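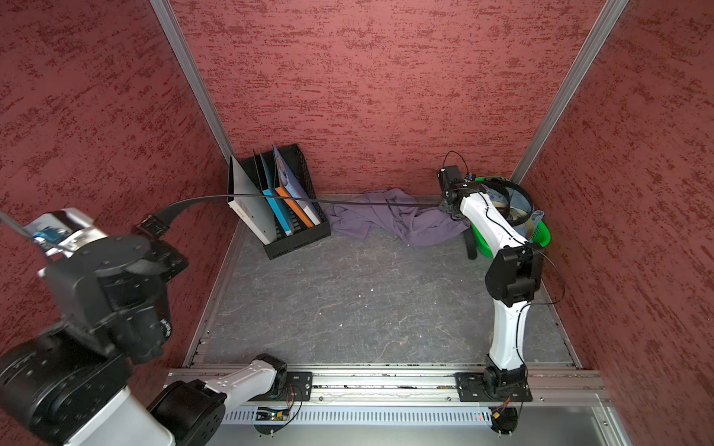
The grey floor and the dark red walls, seen from above.

Plivbridge Residents' Association
Minutes of the meeting held on Jan 21, 2026

Present: Vilgot Berge (chair), Britt-Marie Isaksson, Pongsak Ratanaporn, Tomomi Kinoshita (minutes)
Apologies: Folke Boström

1. Minutes of the last meeting
The minutes were read and approved with one correction. Under item 4 the word "fence" shall be "hedge".

2. Bicycle room
Pongsak informed that the bicycle room is too full again. Many bicycles have flat tyres and have not been moved for a long time. It was discussed whether to give each flat one or two places. Britt-Marie was against one place, as families with children need more. Decided: two places for each flat, and a label with the flat number on every bicycle. Bicycles without a label will be put in the cellar in spring and kept there for 3 months before they are given away.
Action: Pongsak writes the notice and puts it in both entrances.

3. Water damage in the laundry
The plumber from Piredo has visited and found that the leak comes from the joint behind the second sink. The joint is changed. The wall must dry before it can be painted. Vilgot asked if the insurance pays. The answer from the insurance company has not come yet.
Action: Vilgot telephones them again.

4. Snow and sand
Several residents have complained that the path to the bus stop was sanded too late in the morning. Vilgot has spoken with the contractor, who promised to come before seven o'clock. Britt-Marie wished that also the steps by the lower gate are included. They are in the contract, but the driver did not know it.

5. Economy
Tomomi presented the result for the autumn. The heating has cost nearly 1,000 more than in the budget. The garden has cost 500 less, mostly for the reason that the new apple trees were not bought in September as planned. It was agreed to buy them this year instead. The fee is not changed.

6. Letter from flat 183
The resident asks for permission to put glass on the balcony. The meeting had no objection in principle but wants to see a drawing with measurements first.
Action: Tomomi answers the letter.

7. Other matters
The light at the lower gate goes off too early. Folke has sent a message that he can look at the timer. The key to the meeting room shall be returned to Britt-Marie after use.

8. Next meeting
The date will be sent by e-mail when Folke has answered.

Written by Tomomi Kinoshita
Checked by Vilgot Berge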